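# Family mediation at Claltia: your questions

Last updated 26 August 2020

**What is family mediation, in a nutshell?**

It's a way of sorting out the practical side of a separation by talking, with a trained mediator in the room to keep things fair and moving. Money, the house, the children's week, who has the dog at Christmas: it can all go on the table. We love this work, and we get a bit evangelical about it!

**Is it the same as couples counselling?**

No, though people mix them up all the time. Counselling looks at the relationship itself. We start from the point where you've decided to live apart, and we help you plan what comes next. If you're still making up your minds, a counsellor is a better first stop and we'll happily say so on the phone.

**How many sessions will we need?**

Most couples come to us for four, each lasting an hour and a half. Some finish in two. If there's a business or a pension to untangle it can take longer, and your mediator will talk that through at the end of each session.

**Do we have to sit in the same room?**

You don't. Shuttle mediation means you each have your own room and the mediator goes back and forth. It's slower, but it can be wonderful for people who find it hard to speak up in front of each other. Ask for it when you book, or halfway through a session if that's when you realise you'd like it.

**Who gets what from the kitchen?**

Ah, the small stuff! It causes far more rows than you'd expect, and a good list works marvels. Go through the house separately, write down only the things you really want, then swap lists. Anything on one list goes to that person. Anything on both comes to mediation, and anything on neither can be sold or given away.

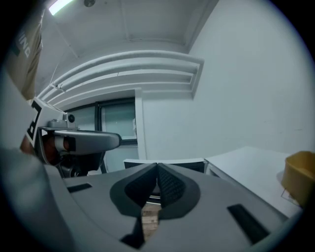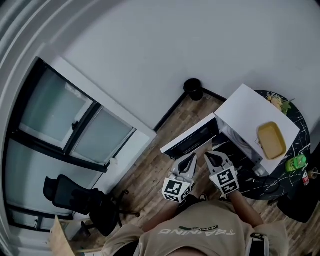

Ea Bergmann wrote to us that she and her husband had dreaded the lists for weeks, and that when they finally swapped them only the bread knife and a box of records were on both. She added that it was the first evening in months they'd managed to be kind to each other, and that she would tell anyone to do it before the first session and not after the third.

**Is what we agree legally binding?**

Not by itself. Your mediator writes up your proposals, and you can each take that summary to a solicitor. If you're divorcing, a solicitor can turn the money side into a consent order for the court to approve.

**Can our children have a say?**

Yes, if they'd like to and you both agree. Loïc Tanguy sees children and teenagers on their own, and only passes back what they've said he can. They often come up with brilliant, sensible ideas about their own week.

**What should I bring to the first meeting?**

Recent payslips, bank statements, a mortgage statement if you have one, and a rough idea of what you spend in a month. Don't panic if there are gaps! You can fill them in between sessions.

**My ex won't come. What can I do?**

Come to the first meeting by yourself. With your permission, Ashley Entwistle will then write to your ex and invite them to a separate chat. Mediation is voluntary, so they may still say no, but plenty of people warm to the idea once they've had a chance to ask their own questions.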